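3.2 Handles and grip strength

Albertina Cardoso, Hollham campus

The survey went to 300 households in Stutberg in February and 136 replied. Question four asked which household tools had become harder to hold with age. Brooms and mops came first, followed by garden rakes.
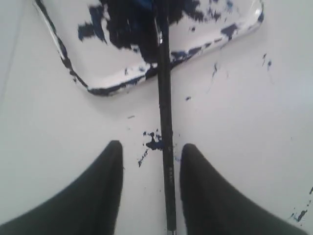
Figure 5. Slender, straight black handle on a white surface.

Most replies favoured a thicker grip. Colour mattered less than we expected, although some people wanted a bright handle they could find in a dark cupboard. Prices were left out of this section and are covered in 3.4.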